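Skornimel has changed the way it accepts, repairs and retires the reusable pallets and collapsible crates in its regional pool. The new rules apply from June at the Bomine depot and will be extended to Psarras once the racking there has been inspected.

The main change concerns stringer repairs. Until now a pallet with a cracked stringer could be returned to service with a metal plate on one side of the break. Plates must now be fitted in matched pairs, one on each face, and no stringer may carry more than one pair. A pallet that needs a second pair is taken apart and its sound boards are kept for parts.

Deck boards are treated separately. A missing lead board sends the pallet to repair in every case. An inner board may be split along its length as long as both ends are still nailed down and no nail head stands above the surface. Raised nail heads were the most common reason for rejected loads last season, according to depot manager Myrto Zacharopoulos, who wrote the new inspection sheet.
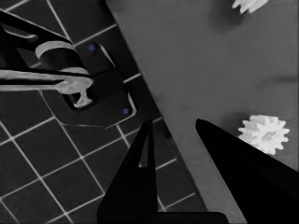

## Grading and stacking

The pool drops from five grades to three. Grade A covers unrepaired pallets, grade B covers pallets with board replacements only, and grade C covers anything with a plated stringer. Grade C pallets may be used on the floor and in block stacks but not in open beam racking, where the load is carried across an unsupported span.

Empty stacks are limited to nine pallets in the yard. The limit inside the building is unchanged and depends on the sprinkler layout, which differs between the two depots. Stacks must be of a single grade, with the grade mark facing the aisle.

Collapsible crates follow a shorter procedure. Hinges, latches and base corners are checked with the crate open and empty. A crate that doesn't lock on all four sides is tagged and sent to Uten, the contractor that supplies replacement panels. Panels are no longer swapped between damaged crates at the depot, a practice that had left crates with mixed hinge types in the same batch.

In the first sort under the new sheet, 209 pallets were moved from grade B to grade C. Most had a single plate from an earlier repair and will receive the matching plate on their next pass through the workshop.

"The pallets haven't gotten worse, we're just writing down the stringer and the deck as two different things," said Makis Chatzigeorgiou, who runs the repair line at Bomine.

Customers don't need to return stock early. Pallets are regraded when they come back in the normal cycle, and the old grade marks stay valid until then. Deposit amounts are the same for all grades.

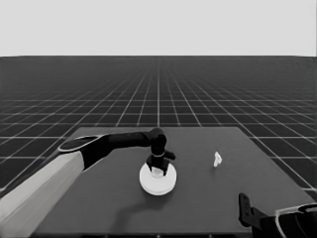

**Can a customer refuse a grade C pallet at delivery?**

Only if the order specified racking use. In that case the driver records the refusal on the delivery note, and a grade A or B pallet is supplied on the next run at no charge. Orders with no stated use may be filled with any grade. Customers who store in beam racking should add this to their standing order before the June changeover.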